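How to Replace the Mesh in a Window or Sliding Door Screen

By Brayden Li
Updated 9 September 2023

A torn screen doesn't mean a new screen. If the frame is straight and the corners are tight, you can pull out the old mesh and put in new mesh in less than an hour, and the second one will go faster than the first. The same method works for window screens and for most sliding door screens with an aluminum frame. It does not work for wooden frames where the mesh is stapled under a strip of molding. Those are a separate job.

What you need

A roll of screen mesh
New spline
A spline roller
A utility knife with a fresh blade
A flathead screwdriver or a small pick
Spring clamps or strong tape
Scissors
A tape measure
A flat surface bigger than the frame

The spline is the rubbery cord that sits in the groove around the frame and holds the mesh in place. The spline roller is a handle with a small wheel at each end. One wheel is rounded (convex) and the other has a groove in its edge (concave). Hardware stores sell them near the mesh.

Choosing the mesh

Fiberglass is the easiest to work with. It's soft, it doesn't crease, and if you get it in crooked you can pull it out and try again. It tears more easily than the others, but for an upstairs window that never gets touched it will last for years.

Aluminum is stiffer and holds its shape. It also dents, and once it's creased the crease stays. I wouldn't use it for a first try.

Pet mesh is a thick vinyl-coated polyester. It stands up to claws, and it blocks more light and air than plain fiberglass. On our back door I use it for the lower panel only, where there is a crossbar to divide the two.

Fine mesh for tiny insects is sold as "no-see-um" mesh. If you live near standing water you may want it. It cuts down the breeze somewhat.

Mesh comes rolled, in set widths. Measure the frame on the outside edges and buy mesh at least two inches wider and two inches longer than that. My sliding door frame is 80 inches tall, so an 84-inch roll was long enough with a little to trim. The tall window on the stairs is 67 inches and came out of the same size roll, with a piece left over that I kept for patches.

Choosing the spline

Most mistakes happen here. Spline comes in several thicknesses, and the difference between one and the next is hard to see by eye. Cut a piece of your old spline and take it to the store with you. Old spline shrinks and hardens, so if it falls between two sizes, go with the larger one for fiberglass. For pet mesh, go with the smaller one — the mesh itself takes up more of the groove.

Don't reuse the old spline, even if it looks good. It will go in, and then a corner will lift the first time somebody leans on the screen.

To work out the length, add up the four sides of the frame and add a foot. One of our windows came to 91 inches all the way around, and I cut 103.

Step 1. Take the screen out and clean the frame

Most window screens lift up into the top channel and then swing out at the bottom. Some have small plungers or leaf springs on one side. For a sliding door, loosen the adjustment screws at the bottom edge so the rollers retract, then lift the door and tilt the bottom toward you. Get a second person for the door. It isn't heavy, but it is awkward and the frame bends.

If you're doing several windows, put a piece of tape on each frame and write the room on it. Frames that look the same often aren't.

Step 2. Remove the old spline and mesh

Lay the frame flat with the groove facing up. Find the end of the spline, usually at a corner. Pry it up with the screwdriver and pull it out slowly along the frame. If it's brittle it will break every few inches and you'll have to dig out each piece. Don't gouge the sides of the groove while you do it.

Lift off the mesh. Run the tip of the screwdriver around the groove to loosen the dirt, then go around it with an old toothbrush and some soapy water. Let it dry.

Check the corners now. The corner pieces on cheaper frames are plastic, and they crack. Take one out and match it at the store by size and shape. The ones from Simard fit the frames in our house, but I had to shave one of them down with a file.

Step 3. Fix the frame to the work surface

The frame has to stay square while you work. On a table, clamp it at the corners. On a garage floor, tape works well enough. If you have a sheet of plywood to spare, screw short blocks of scrap wood along the inside of the long sides. The blocks keep the frame from bowing inward as the mesh tightens. For a small window you can skip them. For a door I wouldn't.

Measure both diagonals. If they match, the frame is square. If they don't, push on the longer one until they do, and clamp again.

Step 4. Lay the mesh

Unroll the mesh over the frame with an inch or more hanging past the groove on all sides. Line up the weave with one long side of the frame. Fiberglass that has been on a roll wants to curl, so lay it out in the sun for ten minutes first or weigh down the far end.

Clamp or tape the mesh along one short side. Don't stretch it. The spline does the stretching.

Step 5. Roll in the spline

With aluminum mesh, first run the convex wheel along the groove to press the mesh down into it. With fiberglass you can go straight to the spline.

Start at a corner. Push the end of the spline into the groove with the screwdriver, then use the concave wheel in short strokes, a few inches at a time. Keep the roller tilted slightly toward the outside of the frame. If it slips inward, the wheel goes right through your new mesh.

At the corner, don't cut the spline. Bend it around and push it down with the screwdriver, then go on along the next side. Keep your free hand flat on the mesh, just ahead of the roller, and hold it smooth without pulling.

After two sides, stop and look at the weave. It should run parallel to the frame. If it drifts, pull the spline back to the last good spot and redo it. It's tempting to fix a drift by tugging on the third side, and that gives you a diagonal wrinkle that will not come out.

Do the third side and the fourth. By the end the mesh should be flat and a little firm, like a bedsheet that has been tucked in. If the long sides of the frame curve inward, it's too tight.

Cut the spline where it meets the start and press the end down.

Step 6. Trim

Put a new blade in the knife. Set the point on the outside edge of the spline, with the blade angled away from the screen opening, and cut along the frame in one steady pull. A dull blade drags on the mesh and leaves a fringe. Change the blade after two or three screens.

Go around once more with the roller and press down any spot that sits high.

Step 7. Put it back

For a window, top channel first, then swing the bottom in and let it drop. For a sliding door, set the top in its track, push the rollers up with a putty knife so they clear the bottom track, and lower it into place. Turn the adjustment screws until the door runs evenly and the latch meets the strike.

Common problems

The spline won't go in. It's too thick, or there is still dirt in the groove. A little soapy water on the spline helps.

The spline goes in easily and comes out easily. Too thin. Go up one size.

Wrinkles near one corner. Pull the spline back past the corner on both sides, smooth the mesh, and roll it in again.

A small hole after you've finished. For a fiberglass screen, cut a patch with half an inch to spare on each side and glue it with clear nail polish. It will show from close up.

The mesh sags after a week. The usual cause is reused spline. It can also be a frame that was bowed while you worked and has since gone straight.

What it costs

A roll of fiberglass for several windows, a packet of spline and a roller will come to less than one custom-made screen. The roller lasts. I bought one with a wooden handle and bearings after the all-plastic one started to wobble, and I'd buy that kind first if I had to start over. Local shops will also rescreen a frame for you if you bring it in. If you have only one to do, ask for a price before you buy the tools.

Thérèse Chan read through the steps and added the note on pet mesh and spline size.

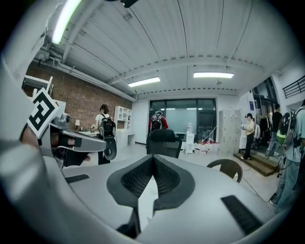

Filed under: Doors and Windows

Next in this section: adjusting a sliding door that sticks, and replacing the weatherstrip on a double-hung window. The page on stapled wooden screens will go up in October.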